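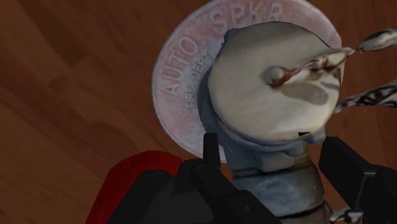

*Fig. 4-1. Disc with raised lettering, wood floor.*

## 4. Installing the Neltitz bear fence around a coop or beehives

Manual revision 6/24/18. Replaces the March printing.

This section covers a square fence with a total length of 100 feet, built with the parts in the Neltitz base kit. For longer runs, see Section 7. The energizer is the Teltis 294. Other energizers may be used if they meet the output listed in Section 2.

Put the fence up before bears find the food. A bear that has already fed at a coop will push harder against a new fence than one meeting it for the first time.

### 4.1 Before you start

- Clear grass and brush along the fence line. Leave a bare strip 2 feet wide on each side.
- Move feed bins, bird feeders, and compost inside the line or well away from it.
- Check for low branches. A bear can climb over from a tree that leans across the wire.
- Call the local utility marking service before driving ground rods.

**CAUTION:** Leave the energizer switched off and disconnected until step 9.

### 4.2 Posts and wire

1. Set the four corner posts. Corner posts carry the pull of the wire and must not move when pushed by hand.
2. Set the line posts between the corners at the spacing marked on the kit cord.
3. Clip the insulators to the posts, on the side facing away from the coop. The lowest one goes 8 inches above the soil. On sloping ground, add a post wherever the lowest wire would rise above that height.
4. Run the lowest wire first. Start and end at the gate post.
5. Tighten until the wire does not sag between posts, then run the remaining wires in the same way. Each one takes 100 feet, plus the extra for knots — the first two together use up one 200-foot spool.
6. Fit the gate handles. The gate must be live when closed and dead when unhooked.

**Note:** Do not use plain nails or wooden pegs in place of insulators. Wet wood carries current to the soil and drains the fence.

### 4.3 Grounding

7. Drive the ground rods into damp soil near the energizer, at least 10 feet apart. Leave enough rod showing to take a clamp.
8. Join the rods with insulated cable and connect the cable to the terminal marked with the ground symbol. Scrape off any paint or rust under the clamps.

Most weak fences are weak here. A bear has thick fur and dry pads, and the shock has to travel through the animal and back through the soil to the rods.
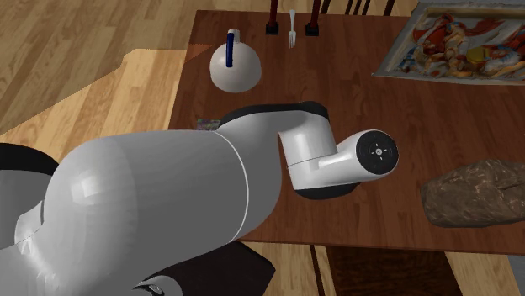 One owner in Luangrath reports that the fence read well all spring and dropped to half by late summer, with no weeds on the wire, and asks if a bucket of water over the rods counts as a repair. It does for a day or two. In sandy or stony ground, add another rod, or lay a strip of wire mesh on the soil outside the fence and connect it to the ground cable.

### 4.4 Switching on and testing

9. Connect the fence lead to the red terminal, then connect the battery. Switch on. The lamp on the Teltis 294 blinks with each pulse.
10. Test every wire at the point farthest from the energizer with a fence tester. Write the reading inside the cover.
11. Hang the yellow warning signs, one on each side and one on the gate.

**WARNING:** Never connect two energizers to the same fence. Never connect the fence directly to household power. Keep children away from the wire, and do not use barbed wire on any live line.

### 4.5 Care

Test the fence weekly and after any storm. Trim growth before it reaches the lowest wire. Leave the fence on day and night while bears are active — a few dead hours are enough for an animal to learn that the wire can be crossed.

In the Flurnavberg climate setting (long winter, deep snow), switch off the lowest wire when snow reaches it and leave the upper wires live. Store the battery indoors if the fence is shut down for the season.
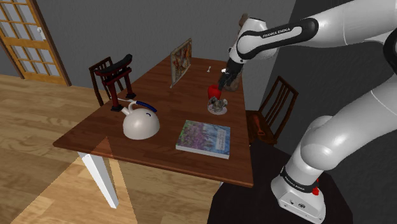 *Fig. 4-2. White robotic arm at a wooden dining table, gripper pointing down.*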